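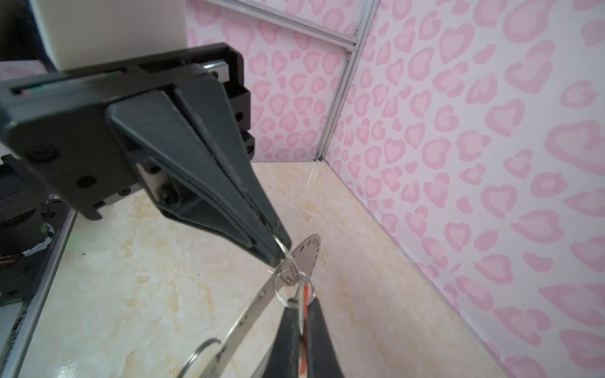

钥匙圈上的一串小金属件，带孔的金属条也挂在一起。

Kustura工坊的钥匙终于开始理了

在Kustura借过工具的人应该都有过这种经历：晚上七点多，想开里间那个放锉刀的柜子，从门口的铁钩上摘下一大把钥匙，一把一把试，试到最后发现柜子根本没锁。我自己就干过两回，第二回旁边还有人等着用，脸都红了。

所以星期六下午那场“理钥匙”，我是一吃完饭就跑过去的。地方还是Gurent楼后面那间，门口没贴告示，消息是前几天Flodeo街坊简报上登的，夹在换水表和旧书交换中间，很小一条，好几个邻居说压根没看见。看见的倒是都来了，有人把家里抽屉底下那堆说不清来历的钥匙也倒在袋子里拎了过来（欢迎的！简报上写了可以带）。

先说规矩，因为后面还有一场，没赶上的人用得着。工坊自己的钥匙和大家带来的钥匙分开放，各用各的托盘，绝对不能倒在一起。钥匙从圈上拆下来之前，先把圈上其他的东西看一遍。这一步我本来以为是走个过场，做起来才知道挺费工夫的，那些圈上挂的可不光是钥匙：圆头的金属小牌，小圈套着大圈，还有打了一排小孔的细长金属条，大家传着看了半天也没看明白是干什么用的。有人说是从什么架子上拆下来的，有人说是量东西的，吵得挺开心。最后单独装一袋，写上“待认”，就搁在进门的架子上，谁认得谁去说一声吧。

另外挂着小工具或者小牌子的，统统不拆，原样留在圈上。去年有人好心把一块牌子取下来擦，擦完忘了是哪一串的，那扇门后来是Ruiz-Ortega锁铺来换的锁芯，这笔钱到现在说起来还有人心疼。

接下来是套色帽。工坊这次定的颜色很简单，蓝色归里间的柜子，其他颜色还在商量，我投了黄色给大门，因为晚上好找，可是好像支持绿色的人更多。塑料帽套钥匙头看着容易，新帽子硬，得先把口撑开一点，斜着往上推，再把圆环从孔里穿回去。我的指甲断了一片。有位老师傅教了个办法，先穿环再套帽，帽子边上翻起来一点点，环过去了再抚平，我试了，确实快，不过他的帽子套得比我的整齐多了，这个学不来。
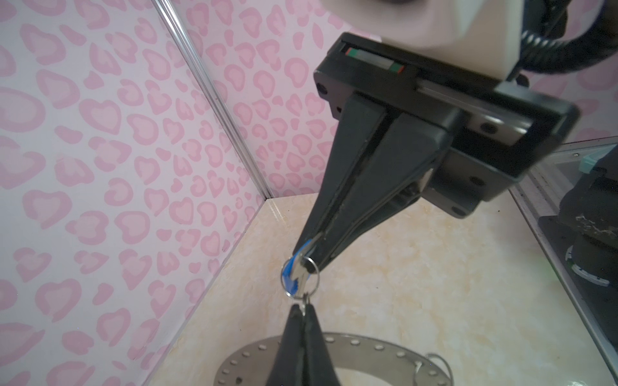

蓝帽钥匙和它的圆环，旁边是一块打了一圈孔的不锈钢圆盘。

我负责的是圆环这一摊。开口环这个东西，大小差一点就很烦人，太小了钥匙转不开，几把挤在一起拧着；太大了挂到钩子上又晃来晃去，还容易把旁边的一串带下来。所以旧环都要过一遍，弹力松了的不要，合不拢的不要，剩下的按大小分到小盒里。怎么分呢，就用桌上的钢尺比着量。一开始我嫌麻烦，想靠眼睛看，结果自己分出来的“中号”里面混着三种大小，只好全部倒出来重来，白忙了40分钟。钢尺反光厉害，灯底下看刻度要歪着头，量久了脖子酸，建议下一场去的朋友挑靠窗那张凳子。

一直干到天快黑，工坊自己的钥匙理出来大概80把。能对上锁的都套好了，对不上的那些先单放，工坊说先留着，下一场过后再问一遍，确实没人认再处理。我问能不能拿几把回去做风铃，得到的答复是“再说”，我就当有希望了。

顺便报告一个意外收获：里间2号柜的备用钥匙找到了！这把钥匙大家念叨了不知道多久，连它长什么样都有好几种说法。结果它就跟一把自行车锁的钥匙串在一起，混在一位邻居带来的袋子里。邻居自己也很吃惊，说可能是以前借工具的时候顺手揣回家的，当场就还了，还请大家吃了橘子。

还有一个小提醒。套了帽的钥匙，现在已经挂回门口的铁钩，但是钩子的位置变了，里间柜子的挪到了左边，大门和后门的在右边。那天收工的时候，我就看见有人习惯性地伸手往右边摸，摸了个空。新位置表还没抄好，用完请按原位挂回去，拿不准的放在下面的小盘子里就行，别随便找个钩子一挂了事。
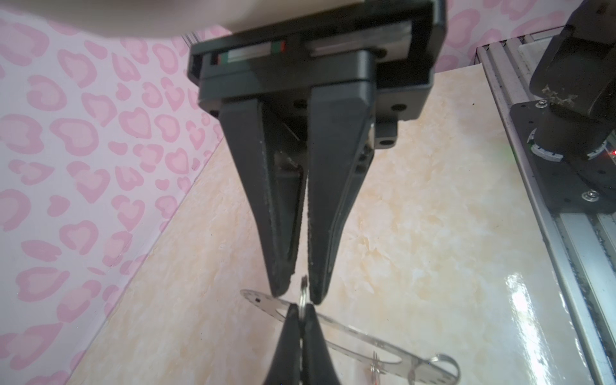 下一场和要带的东西

下一场在三月，具体哪天等Flodeo简报通知，还是下午两点开始，地点不变。这次主要处理挂锁，工坊墙角那一箱挂锁，有的开着没钥匙，有的锁着也没钥匙，正好拿上回对不上的那批来试。家里有闲置挂锁的可以一起带来，请先用布擦一擦，锈得厉害的用纸包好，别直接放在桌面上。

想给自家钥匙套色帽的也可以来，帽子和圆环由工坊统一买，Ruiz-Ortega锁铺答应按批发的价给。一份30元，里面有一小包各色的帽子和几个新环，想要的提前在门口的本子上写个名字，到时候现场拿。只要一两个帽子的话不用买整份，跟邻居拼一拼就好，我家就用不了那么多，愿意分。

配钥匙这次不做，好几个人问过了。工坊没有配钥匙的机器，要配还是得去锁铺。

凳子不太够，能自己带折叠凳的尽量带。手上有护手霜的也带一支吧，摸一下午金属，洗完手干得很。我会带上次剩下的标签纸和两支油性笔，橘子就看那位邻居的了。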